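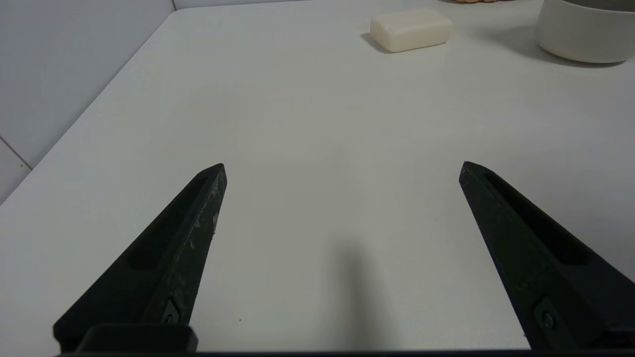 Keeping a White Tabletop White

White tops show everything, so a quick wipe each day beats a hard scrub on Sunday. Use warm water with a squirt of dish soap and a well-wrung microfibre cloth. Dry it straight after, or you'll get streaks.

Tea and coffee rings: mix bicarb soda and water to a paste, leave it on for 11 minutes, then wipe off with a damp cloth. Don't rub. Bicarb is mildly abrasive and will dull a glossy finish.

Pen and texta: dab with methylated spirits on a cotton ball. Try a hidden spot first -- under the overhang is good.

Grey or black scuffs: these are usually colour left behind by whatever was dragged across. A clean white eraser lifts most of them.

Skip bleach and scourers. Put felt pads under lamps and fruit bowls, and check them every April or so for trapped grit.

Tips by Juraj Zeman, Flindine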